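홈 | 일기 | 작업노트 | 방명록 | 이전글 | 다음글

6월, 밤 11시 넘음

오늘도 늦었다. 발이 퉁퉁 부음. 저녁은 편의점 김밥 한 줄, 그것도 서서.

Stitader 체험판 마감이 코앞이라 하루 종일 옷 개기만 붙들고 있었다. 정확히는 옷 개기 패키지. 팔은 원래 우리 거 쓰고 Londside에서 소프트웨어랑 손가락 부품, 설정 파일까지 묶어서 파는 그거. 영업자료에는 "설치 당일 가동"이라고 돼 있는데 당일은 무슨. 설치에만 이틀 썼다. 캘리브레이션 창이 자꾸 혼자 닫혀서 세 번 다시 깔았음. 메뉴얼은 영어판이랑 한글판 버전이 서로 다르고. 한글판에는 그립 힘 설정 페이지가 통째로 빠져 있다. 메일로 물어봤더니 영어판 보세요, 끝.

오전에는 수건. 수건은 괜찮았다. 네모난 건 뭐든 잘한다. 모서리 찾는 것도 빠르고, 놓쳐도 알아서 다시 집으러 간다. 이 부분은 인정. 우리가 예전에 직접 짠 코드보다 훨씬 낫다. 솔직히 좀 배 아픔.

점심 먹고부터 윗도리 종류로 넘어갔는데 여기서부터 막힘. 소매 끝을 어깨로 착각하는 것 같다. 끝을 집어 들고는 그대로 멈춰서 생각한다. 로그에는 "재탐색"만 주르륵. 참다가 화면 껐다 켰다. 소용없음. 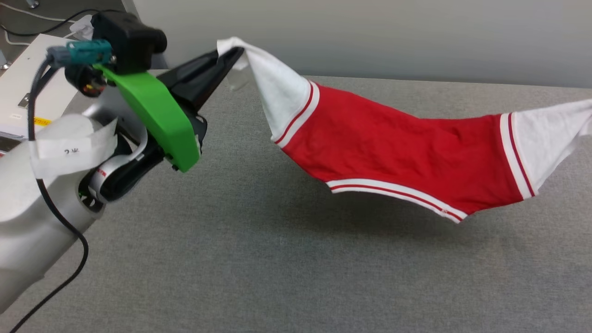 Pacita Soriano 씨한테 전화한 게 네 시쯤. Ocampo 쪽 기술지원인데 말이 엄청 빠르다. 받아적다가 반은 놓침. 요점은 줄무늬가 있는 옷은 경계 인식이 흔들릴 수 있으니 학습 데이터를 추가로 넣으라는 것. 추가 데이터는 별도 요금이라고. 아니 그럼 옷에 줄무늬 있는 게 특수한 경우인가? 세탁소에 들어오는 옷 절반은 뭐가 있어도 있는데. 따지려다 말았다. 그분 잘못도 아니고.

대신 그립 힘 두 단계 낮추고 들어 올리는 속도도 줄여봤다. 속도 줄이니까 흔들림은 좀 덜한 듯. 확실하진 않음, 내일 다시 봐야 됨. 근데 이렇게 느리면 사람이 하는 게 낫다는 소리 분명히 나온다. 팀장님 얼굴이 벌써 보임.

가격 얘기. 견적서에 월 589달러로 적혀 있다. 팔 한 대 기준. 거기에 데이터 요금 붙고 방문지원 붙으면 얼마가 될지 모르겠다. 계산기 두드리다 덮음. Mamside 제품은 더 싸긴 한데 수건만 된다고 들었고, 체험판도 안 준다. 비교표 만들어야 하는데 그쪽 칸은 거의 빈칸이다. 카탈로그라도 달라고 메일 보냈는데 답 없음.

좋은 점도 적어두자, 나중에 보고서 쓸 때 또 까먹으니까. 멈출 때 얌전하게 멈춘다. 비상정지 누르고 복귀하는 것도 버튼 하나로 된다. 로그 내보내기 편함. 화면 글씨 큼(이거 중요하다, 눈이 침침해서). 안 좋은 건 업데이트가 예고도 없이 돌아간다는 거. 오늘도 한창 돌리는데 떠서 거의 30분 날렸다.

집에 오는 길에 엄마한테 전화 옴. 뭐 하길래 이렇게 늦냐고. 빨래 갠다고 했더니 한참 웃으심. 집 빨래나 개라고. 건조대에 며칠째 널려 있는 건 맞다. 할 말 없음.

내일 할 일: 속도 다시 맞추기, 단색 옷이랑 따로 돌려보기, Pacita 씨한테 로그 파일 보내기(압축해서!! 지난번에 용량 초과로 튕겼음), 견적서 세부내역 재요청. 보고서는 첫 장이라도 쓰자 제발.

씻고 자야지. 핸드폰 충전기 또 회사에 두고 왓네.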